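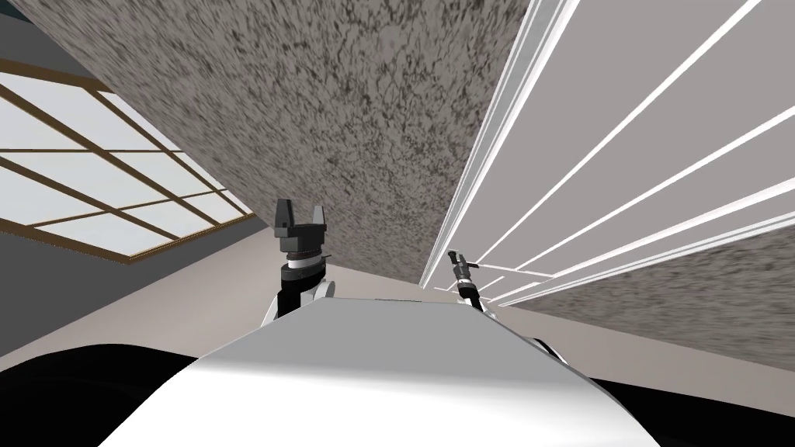 Girnilard simulation gallery: whole-body planner, head view

Girnilard is the planning and control stack we maintain for a two-armed mobile robot with parallel grippers. This page collects renders from the simulator together with notes on the software behind them. It is meant for people who already run the stack and want to know what changed in the May branch. Installation is covered in the main docs.

Page maintained by Zinhle Steyn. Planner notes by Nobuhle Rampersad.

Head view, gaze limits

The head camera is a child of the torso link, so its view depends on the torso pose and on two neck joints. Until the May branch the gaze controller treated the neck as free and let the planner ask for any orientation inside the joint limits. That produced views with steep pitch and a good deal of roll, in which the ceiling took up much of the image and the shelving ran across it on a diagonal. Such views are legal. They are of little use to a detector trained on upright images.

The grippers pointed upward in the same view come from the arm posture term, which at the time had no preference for the elbow. With a low weight on that term the arms settle wherever the collision margins leave them.

Gaze cost, current version

The cost now has a roll penalty and a soft pitch limit. Both are set in gaze.yaml. The defaults are conservative, and anyone working with high shelves will want to raise the pitch limit before touching anything else. The roll penalty should stay on unless you are testing detector robustness.

One side effect: if the target is behind the torso, the controller now turns the base first and the neck second. This is slower. Set base_first to false to get the old order back, and expect the old views along with it.

Room models

Rooms are built by Uketti, our scene generator, from a floor outline and a list of furniture. Windows, shelving units and wall finishes are placed from a seed. The speckled material is a stock texture and can land on more than one surface in the same room. That is permitted by the generator and we have left it in, as the perception group asked for surfaces with fine mottling to stress the depth filter.

A seed that gives a bright window on one side of the view is a fair test of exposure handling. The simulated camera has a fixed exposure by default, so the panes come out nearly white. Turn on auto_exposure if you want the interior to shift as the head moves.

Batch of 100 rooms

The regression suite runs 100 rooms per commit. Each room gets a single start pose and a single reach target on a shelf. The planner has 6 seconds of wall time to return a trajectory. Runs that go over are logged as timeouts and counted separately from collisions, which was not the case before May. If you are comparing against older logs, add the two columns together.

Seed 699 is the one most people will recognise from the issue tracker. The start pose leaves the right arm close to a shelf edge in joint space, and the older sampler would spend its whole budget in a narrow passage. The current sampler seeds from the inverse kinematics solutions on both sides of the passage and joins them if it can.

Self-filter

The self-filter removes the robot's own body from the depth image before the occupancy map is updated. It works from the link meshes, padded by a fixed margin. A head view that takes in the upper body and both grippers is the hard case: a large near surface at the bottom of the image, thin gripper geometry further out, and shelving directly behind one of the fingers. With too much padding the filter eats the shelf edge. With too little, it leaves phantom points floating at the fingertips and the planner then refuses to move the hand.

We now pad per link. The torso keeps the old margin, the wrist gets less, and the fingers get the least. The values are in self_filter.yaml and were tuned by hand in simulation. They will need another pass on hardware – calibration error in the neck joints is larger than the finger margin on at least one of our units.

Overlap in the image, clearance in the map

A gripper tip that overlaps a shelf in the colour image may still be well clear of it. We have had three bug reports that came down to reading contact off a rendered view. Check the distance field before filing. The viewer, Wosport, will draw the nearest-point pair for any two links if you press D, and prints the signed distance in the corner of the window.

Replay

Every run writes a replay file holding joint states, planner requests and the room seed. No images are stored; Wosport renders them again on load. Replays from before May will open, but the gaze cost is missing from the header and the viewer fills in zero. To compare old and new gaze behaviour side by side, load both files and lock the timelines with L.

Known problems

The ceiling plane is left out of the collision world in some Uketti rooms with sloped walls. The planner will then route an elbow through it. Nobuhle has a patch in review.

Shelf slats are exported as separate boxes, which is slow for the distance field. Merging them per unit is planned. The colour of the narrow green strip on the torso is not tied to the controller state in the simulator, so don't read anything into it.

Benedetti, the job scheduler, drops the last room of a batch if the render worker restarts during shutdown. Rerun that seed on its own with --only and append the result to the log.

Questions about the planner go to Nobuhle, anything about rooms or rendering to Zinhle. Include the seed and the commit hash.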